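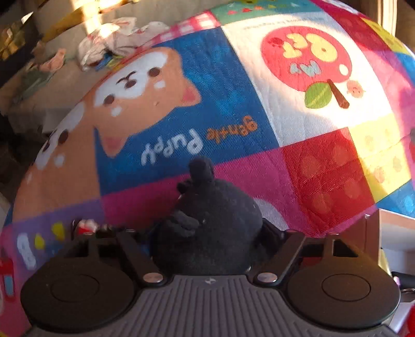
Hiler patchwork play mat, large – four months in

Posted 2022-05-23 by Farzana Rizvi

I bought this mat for the back room, where the floor is tile and the kids end up on it anyway. We had a set of foam puzzle squares before. The edges came off those one by one until we were down to a strip by the door.

The Hiler is a single printed mat with big color panels. One of the panels is deep blue with lighter blue patches and a tan puppy head, with "Gentle Puppy" printed next to it in orange and white letters. There is another puppy further along. My two-year-old says goodnight to both. My son is six and says the mat is for babies, but he parks his things on it like everyone else.

The print is bright. I expected it to fade near the patio door, where it gets sun until lunch, and so far I can't see a difference between that end and the other. The white on the puppies' faces does show dirt. I wipe it with dish soap and a cloth. Tomato sauce came off. Ballpoint pen did not, and there is a line on one corner that I have given up on.

Padding is fair. It takes the cold off the tile and I can kneel on it for a while to pick up blocks. For a baby learning to sit I would put a folded blanket on top.

Mine arrived rolled tight and the two short ends curled for 6 days. I put cookbooks on them. My neighbor Rocío Vergara has the smaller size and hers was flat by the next morning, so maybe it depends how long they sit in the warehouse.

One complaint about the design: the pictures face one way. If you come in from the kitchen side, the puppies and the lettering are upside down. I turned the whole thing once and then it was upside down from the couch. A mat for the middle of a room could have pictures facing both directions.

Second complaint, the smell. It was strong the first week – we kept the window open and it went away.

It slides a little on tile if somebody runs onto it. I put grip tape under the corners and it stays put now.

I'd buy it again at the sale price. At full price I would look at the Bruvell first, which my sister has and which is thicker, though the colors are dull.

4 out of 5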